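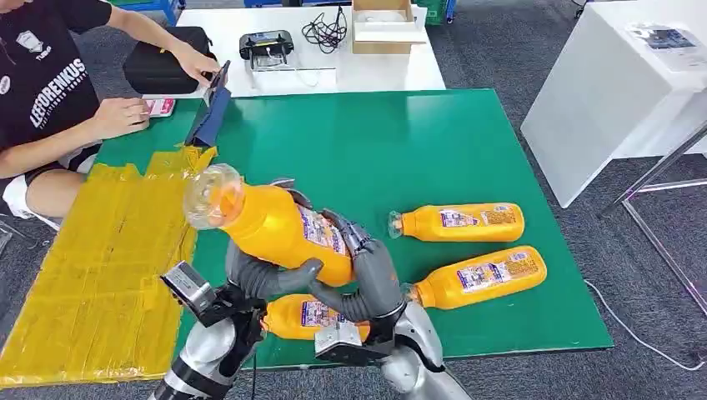

Figure 2. Bottle task on the green mat, seen from the head of the robot. One bottle is held by both hands; three lie on the mat.

4.2 What the bimanual grasps do and do not show

Much of the literature on shared-workshop humanoids reports success rates on tasks the builders chose after seeing what the machine could manage. We are wary of doing the same. The Waltwood build was assembled over two winters in a members' workshop, and the bottle task in Figure 2 was fixed in writing before the second hand was fitted. It asks the robot to pick up a bottle lying on its side on the mat and pass it across the body to the taped area on the left of the table.

A trial was scored as a success if the bottle came to rest inside the tape, in any orientation. This is a generous criterion. A bottle dropped from height and rolling to a stop in the right zone counts the same as one set down with care, and we doubt that anyone wanting help in a kitchen would agree. The Mestotport group used the same rule in their first report, and we kept it for comparability alone.

The two-handed hold deserves particular caution. In Figure 2 the right hand has the bottle around its middle while the fingers of the left curl up beneath it. Viewers at our open evening took this posture as evidence of coordination between the arms. We are not convinced. The left arm in our controller follows a recorded path with a small correction from the wrist, and it will travel to much the same place with no bottle in the right hand at all. Whether the lower hand carries any load cannot be judged from a still, and our finger sensors were too noisy to settle the question.

Clutter is a second concern. The neighbouring bottles lie close to the hands and are of the same type as the one being held, so the colour segmentation borrowed from Rirkatance has little to separate them by. We ran 50 trials with this arrangement. In 5 of them the hand closed on a bottle other than the one selected, and the scoring rule still allowed these as successes if the bottle reached the tape. We list them separately in the appendix and would encourage other groups to do likewise.

Finally, all trials used a single type of bottle on a single mat. Magalhães, the only other home build with published logs, varied both and saw its results fall away sharply. We have no grounds for supposing that ours would hold up any better.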